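Keeping Batter Usable: A Small Study of Resting Time and Pancake Height

Food Science Project, Second Year
Prasert Saithong
March 22, 2022

1. Background

Many home recipes say to let pancake batter rest before cooking, but they do not agree on how long. Some say a few minutes and some say overnight. I wanted to find out whether the resting time changes the height of the finished pancake enough for a person cooking at home to care.
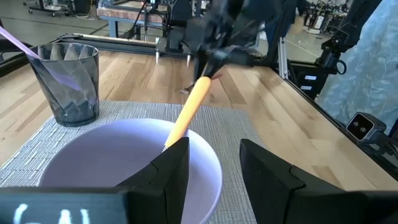
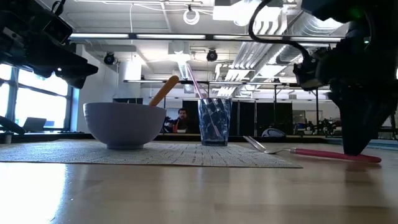
Figure 1. Bowl and utensil on a table.

The idea came from a breakfast stall in Prudport where I worked in June. The owner mixed one large tub early in the morning and used it until it was gone. Customers who came late sometimes said their pancakes were flat. The owner blamed the griddle. I thought it was more likely the batter, but I had no measurements to show this.

2. What happens while batter rests

Flour takes up water slowly. In the first part of the rest the starch swells and the batter gets thicker. Gluten that formed during mixing also relaxes, so the pancake should be less chewy. At the same time, baking powder starts to react as soon as it gets wet. Double-acting powder keeps part of its gas for the heat of the pan, but some is lost in the bowl. A longer rest should therefore help the texture up to a point and then hurt the height.

3. Materials

The flour was Manero all-purpose, bought in one 4,000 g sack so that every batch came from the same lot. The baking powder was Kaewmanee double-acting, from a tin opened on the first day of testing. Milk and eggs were bought fresh for each session. Weights were taken on a Rirance kitchen scale that reads to 1 g.

Each batch used 254 g of flour. The other ingredients were kept in the same proportion to the flour every time. The sugar was left out because it makes browning harder to compare.

4. Method

I tested 6 resting times: zero, 10, 20, 40, 90 and 180 minutes. Dry ingredients were whisked first, then the wet ingredients were added and stirred until no dry flour could be seen. Lumps were left alone. The bowl was covered with a plate and kept on the counter at room temperature.

After the rest the batter was stirred once and portioned with a ladle onto a nonstick pan. The pan was heated for the same time before each batch. Height was measured at the center with a toothpick and a ruler, one minute after the pancake left the pan. I made four pancakes per batch and threw out the first one, which always browned unevenly.

5. Results

Mean height by resting time:

0 minutes: 13 mm
10 minutes: 15 mm
20 minutes: 15 mm
40 minutes: 14 mm
90 minutes: 11 mm
180 minutes: 9 mm

The unrested batter spread more than the others and had pockets of dry flour inside. The 10 and 20 minute batches could not be told apart by height. By 90 minutes the surface of the batter had large open bubbles, and after the single stir most of them were gone. The 180 minute pancakes were thin and even, closer to a thick crepe.

I repeated the 20 minute and 180 minute batches a week later. The heights were within 1 mm of the first set.

6. Discussion

The stall owner's late pancakes were probably made from batter that had stood for more than three hours, so the drop in height fits what customers said. Mixing smaller tubs more often would fix it. Another choice is to hold back the baking powder and add it to each portion of batter before use, but I did not test this and it may be hard to mix in evenly.

The ruler was the weakest part of the method. A toothpick presses the pancake down a little, and the reading depends on how hard it is pushed. Room temperature was not controlled either, and the kitchen got warmer as each session went on. Calipers and a water bath would deal with both problems.

The sack had enough flour left for one more set. I would use it to test the same times with the batter kept in the refrigerator, where the powder should react more slowly. A stall serving 1,000 pancakes a week would need to know this before changing its routine.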